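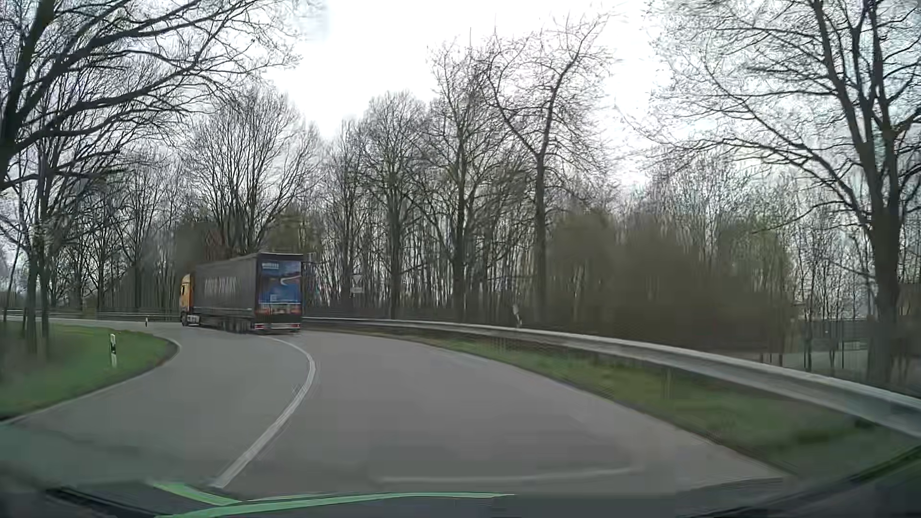
Clubs > Robotics > Interviews

Filed under: Student Projects, Self-Driving Stuff
December 10, 2024 | 39 shares | 4 comments

I'd been bugging Anca Bălan for an interview ever since she mentioned that her after-school robotics club had given up on wheeled robots for a while and started teaching a computer to find the road. Just the road! I figured it would be a short talk. We were at it for 65 minutes and I drank all of her coffee.

The project is called Skistthorpe (a student made the name up and won't say where it comes from). It began in February with a pile of road video and one goal, which was to have the software draw the lane a car is in and keep drawing it through a curve.

"Straight roads were done in a week and they all got very full of themselves," Anca told me. "Then we gave it a bend."

Bends are where I met the rest of the team. Keisha Escobedo does most of the labeling, meaning she sits with a still from the video and traces the lane lines by hand so the program has something to learn from. She's up to 479 stills. I asked if it gets boring and she gave me a look.

"It's kind of like coloring," she said. "Except people argue with you about your coloring."

The arguing is mostly Somtochukwu Ugwu, who checks her work and wrote the part that fits a curve to the traced points. He got pretty animated explaining what happens when a line bends back on itself far away – the curve fitter wants one answer for each height in the picture, and a sharp turn hands it two. He drew this on a napkin for me. I still have the napkin, and I'm still a little lost.

Then there's color. Their first version only looked for white paint, so roadwork with yellow lines was a disaster. 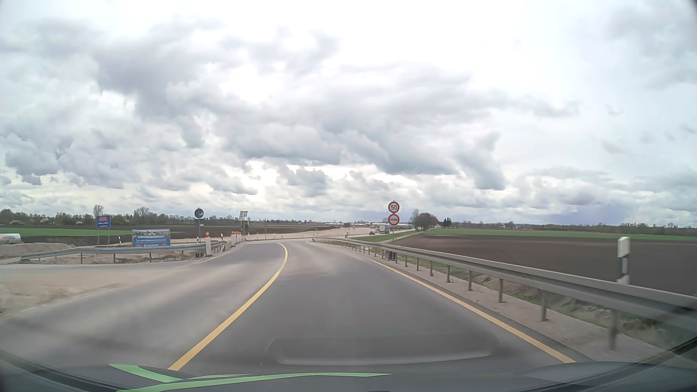

Yellow lines, a 50 sign and a bend to the left with orange warning lamps on the barrier posts.

"I love the roadwork ones," Keisha said. "There's so much stuff standing next to the road, and you have to decide what the computer should care about."

For now the answer is lines, guardrails and other vehicles. Signs are next on the list, and that's where Xiomara Esposito comes in. She's the newest member and wants to read speed limits, but she'd also like the program to admit when a sign is too blurry to read. I liked that a lot. I asked how she'd do it and she said, "No clue yet. Ask me after the break."

Anca mostly stays out of the way. She told me she fixed a bug for them once, early on, and the whole room was mad at her for a day – they'd wanted to find it themselves. So now she orders the snacks and asks annoying questions.

Before I left, Somtochukwu ran the newest version for me on a clip it hadn't seen. It held the lane nicely until a shadow crossed the pavement, then the line wandered off into the grass and everybody groaned. Keisha was already writing down the time in the clip so she could go trace that part.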